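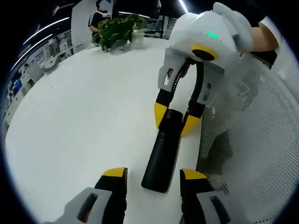

The round table and what ends up on it

A white round table is the hardest-working piece of furniture in most shared offices. Desks belong to people. Meeting rooms get booked. The round table stands somewhere between the two and takes whatever comes: a plant, a cup, a small black thing with a button on it that might be a torch, or might be the handle of something else.

I have been writing about office furniture for this magazine for seven years, and most of the letters I get are about chairs. Very few are about tables, and almost none about the sort that goes in the open part of the floor with a couple of chairs pulled up to it. So over March I set out to look at that one piece. I talked to a fitter and a woman who rents out desks, and went to see some tables in Gisthorpe.

Why round

A round table has no head. Everyone who sells them will tell you so, and it is true as far as it goes, but it isn't the main reason offices buy them. They buy them for the corners, or the lack of them. People walk past a table in an open office all day long, carrying laptops and drinks, and a square corner at hip height catches them.

A round top also takes an extra chair without a fuss. Three people can sit at it, a fourth can pull up, and the legs of the chairs don't fight with the legs of the table if it stands on a centre column. With four legs you lose that. Look underneath before you buy.

The drawback is the wall. A round table pushed against a wall wastes the space on either side and collects dust in the gap behind. If the only spot you have is against a wall or in a corner, get a square one and live with the edges.

Size

For two people with laptops, 90 centimetres across is enough. They will have room for a drink each and very little else. Go smaller and the screens touch back to back. Go bigger and you need to think about the floor, as a chair that is being pushed back takes up far more room than one that is tucked in.

Hilde De Smet runs Heromum, which has two floors of rented desks in Gisthorpe and a waiting list for the upper one. She bought her round tables in one go and regrets the size.

"I measured the tables and I didn't measure the chairs," she told me. "So every table fitted on the plan. Then we put the chairs round them and you had to go sideways to get to the printer."

She sold two of the tables and spread the rest out. Her advice now is to lay newspaper on the floor in a circle the size of the table, put real chairs round it, sit in them, and have someone walk past with a tray.

White, and glossy

White is the standard colour and has been for years. It goes with white desks, white shelving and white partitions, and suppliers keep it in stock. If a top gets damaged you can usually match it. It also helps in a room with a dark ceiling, where the light comes from a few long strips and the furniture has to throw some of it back.

A glossy finish throws back more, and wipes clean with a damp cloth. Pen comes off it, coffee rings come off it, and it looks smart on the day it is delivered. Against that, it shows every fingerprint when the light is low, and it reflects the strips overhead straight into your eyes if you sit at the wrong side. Fine scratches show up too, in arcs, from people sliding things across without picking them up.

Matt white hides the scratches and holds on to the dirt. Cleaners dislike it. I have had both at home and would have gloss again, with a cloth kept nearby.

Do not use cream cleaner on either. It takes the shine off gloss in patches and polishes matt, also in patches, so whichever you had, you end up with a bit of the other.

What people leave behind

At Heromum they keep a box for things left on the tables. When I visited, it held 18 items. De Smet let me go through it: pens, two phone leads, a lens cloth, one glove, a tape measure, several small torches, and the handle of something which had come away from whatever it belonged to. She empties it once a month. Hardly anything is asked for.

The torches surprised me until I thought about where office sockets are. They are under desks, behind cabinets and in floor boxes with stiff lids, and anyone who plugs anything in spends part of the day peering into the dark. A small black torch goes in a pocket, comes out for the socket, gets put down on the nearest flat surface and stays there. On a white table it at least gets seen. The same torch on a black desk can sit for a month.

They roll, too. A plain cylinder on a flat, hard top needs only a nudge. A button or a clip on the side will usually stop it after half a turn, and I would look for one if you are buying. Black ones are the easiest to find on a white top and the easiest to lose everywhere else.

If things being left on your tables annoys you, a shallow tray helps more than a notice does. Put it near the middle. Anything left over at the end of the day goes in the tray, and the tray goes in the cupboard on Friday.

Plants on tables

A potted plant is the usual thing to put on a round table and I am in favour of it, with some conditions. Put it towards the far side from where people mostly sit, or it ends up between their faces. Choose something with broad leaves. They can be wiped, and they don't shed small bits into keyboards the way ferns do.

Use a saucer or a pot with no hole. Water that creeps under a pot on a glossy top leaves a ring that does not always come out, and if the edge of the top is not well sealed, water will get into that as well and lift it. A small clear cup is handy for watering if it is kept for that and people know it is. At Heromum someone drank out of theirs.

Light is the real trouble. Most open offices are dimmer than they look, and a plant in the middle of the floor may get nothing but the ceiling strips. Swap it with one from the window every few weeks. De Smet has two sets and changes them over on the first of the month, which she says takes less time than buying new ones.

The chairs that go with it

Mesh is the sensible choice for a chair that many people use. It doesn't hold sweat or smells, and a white mesh back lets some light through, so a ring of chairs round a table doesn't look like a wall. A curved back also sits more happily next to a curved table top than a square one.

White mesh needs care. The fine holes fill with dust and the dust turns grey. Use a vacuum with the soft brush first, while the mesh is dry, then go over it with warm water and a drop of washing-up liquid on a cloth. Start wet and you will push the dust into the holes, where it sets. Dark jeans also mark white seats, and that blue is very hard to shift.

Check that the arms clear the edge of the table. If they don't, people will shove them in anyway and chip the rim, always in the same few places.

Two to look at

I tried two tables properly, each for a working week.

The Niker is a glossy white top on a centre column, priced at £158 without delivery. The base is heavy and it needs to be. I leaned on the rim with my full weight and it stayed put. The edge curves neatly and I could find no join. Putting it together took me over an hour, mostly because the bolts go in from below and you are lying on the floor to do it. A torch would be useful there.

The Jansen is dearer and has four slim legs. It is lighter to move and went together quickly. The top is matt, and by the end of the week it had a grey patch where my wrists had been. It came off with warm water and some rubbing. With two chairs I had no complaints. With four, somebody always had a leg between their knees.

For a small office I would take the Niker and put felt under the base. For somewhere the tables are moved every evening, such as a hall or a café, the Jansen makes more sense.

Looking after it

Wipe the top at the end of each day with a damp cloth and dry it with another. Tighten the bolts after the first month and then twice a year. Lift the table to move it, with one person on each side, and take the plant off first. If the top starts to wobble on its column, stop leaning on it until you have had a look, as the screw holes wear larger each time it rocks.

Chips in the rim can be filled with a white repair stick from a hardware shop. Let it harden overnight before you shave it level. The repair will be a slightly different white, and the plant can go in front of it.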